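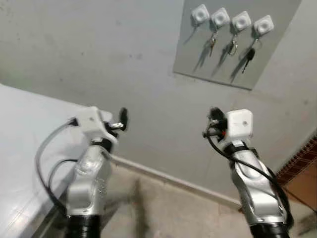
2 min read

Print this page | E-mail this page

Do stick-on key hooks really hold, or am I better off drilling?

landing_light
Posted May 2024

I've put up a light grey board with four white square hooks on it, and there are three keys on them at the moment. The board is screwed to the wall and I've no worries about that part. The hooks are only stuck on. They came from Zirker, and the packet says 200 grams each, which I find hard to believe of a sticky pad that size.

My last lot were Riltel ones and they let go in August, in the night, with a noise like somebody coming through the front door. I'd left them the full day before hanging anything and wiped the wall down first, so please don't tell me to read the instructions.

Single keys are all very well, but I'd like to hang the whole Zistgate bunch up there too (shed, side gate, meter cupboard, bike lock) and it's a fair lump. Has anyone had stuck-on hooks last with proper weight on them? I don't want to drill the board if I can help it, as it marks easily.

paintpot7

Never had a problem with mine. Just press them on hard.

gusset_and_tack

I'd want to know how long the post above has had theirs up.

I don't trust the number on the packet either. A weight limit tells you about something hanging still, and keys don't hang still. They get snatched off on the way out and dropped back on from a height when you've got shopping in the other hand. It's the snatching that peels the pad away from the top. I'd put the bunch on the kitchen scales, and if it comes to more than half of what they claim, leave it off.

Wiping down may not have helped much last time if you used kitchen spray, as some of them leave a film behind. Use surgical spirit on a clean cloth and let it dry. Painted walls are a gamble whatever you do, because the hook can hold perfectly well and bring the paint off with it. A smooth board should be a better bet, though "should" is doing some work there.

For the heavy bunch I'd still drill - 2 short screws, with masking tape over the spot so the bit doesn't skid. Check how thick the board is first. I have a Massawe screw-in hook by my back door that cost very little and has been there 7 years. It's ugly, and it has a dog lead and a torch on it as well.

Print this page | E-mail this page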